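Subject: Re: [wellwater] Iron filter vs. softener for a small house
Date: Sep 20, 2021

Replying to the list since a couple of people asked for the same thing off-list.

> We closed on the house in August and the water report came back with
> iron on the high side and moderate hardness. The toilet tanks are
> orange and the white towels are going the same way. The plumber wants
> to put in a softener and says it will take care of the iron too. The
> other outfit we called says we need a separate iron filter first, then
> the softener. The second quote is a lot higher. Has anyone here run
> just the softener on water like this? How long did it last?

I ran just the softener for two years. It did take the iron down at first. The kitchen tap ran clear and the staining in the tub slowed to where I could keep up with it. By the second winter the resin was fouled and the orange was back, worst in the mornings. I was going through more salt than I should have been, because I kept turning up the regeneration to try to fix it. That was my mistake. If the iron is already coating the resin, more brine alone does very little. You need a resin cleaner made for iron, and you need to use it on a schedule from the day the unit goes in.

I had three quotes when I finally replaced it. Narik wanted $2,480 for an air-injection iron filter ahead of a new softener, installed. Dratness quoted $1,113 for the iron filter only, reusing my softener tank with new resin that I would buy and load myself. Kramer would only sell me a bigger softener, so I dropped them. I went with Dratness. The resin and the gravel were extra and I don't have the receipt handy.

Before you sign anything, find out which kind of iron you have. Fill a clear glass straight from the well side, ahead of the pressure tank if you have a tap there. If it comes out clear and turns orange after it sits, that is dissolved iron. If it comes out already orange, it has oxidized somewhere before it got to you. A softener can deal with some of the first kind. The second kind will plug it. Also look inside the toilet tank for slime. Slime points to iron bacteria, and then you are looking at shocking the well before any equipment goes in, or you will be doing the whole thing over. 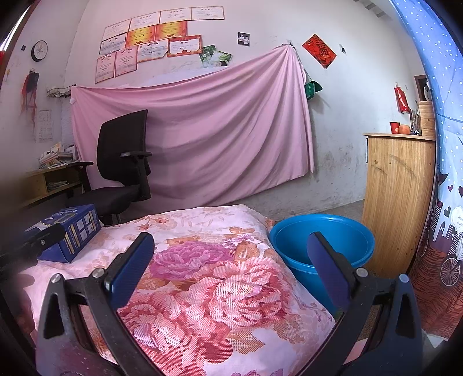

On laundry, stop using chlorine bleach until this is fixed. It sets the iron into the cloth and you won't get it out. I lost most of a set of sheets that way. There are rust removers made for fabric, and the one I used was the Wimetti powder from the farm store. It took the color out of the towels that had only been through a few washes. The older ones stayed tan. Run a load with the powder and no clothes first to clean out the washer, and keep it well away from bleach. Read the label on that.

Some things to ask both installers:

What flow rate does the iron filter need for backwash, and can your pump deliver it? Mine was marginal. The unit I have wants more water than the old pump liked to give, and I had to set the backwash for the middle of the night so nothing else was running.

Where does the backwash go? If it goes to the septic, check with the county. Ours was fine with it going to a dry well.

Who handles the valve if it sticks? Dratness came out once under warranty. Narik told me their service calls were billed from the first visit.

As for how long mine has lasted, the filter has been in for around 900 days and I have had the one service call. The toilet tanks have a light film, no orange. I still put resin cleaner in the softener every few months out of habit.

If you post the numbers off the water report (iron, manganese, hardness, pH) you will get better answers than mine. The pH matters a lot for air injection. If yours is low you may need a neutralizer ahead of it, and neither of your quotes seems to mention that.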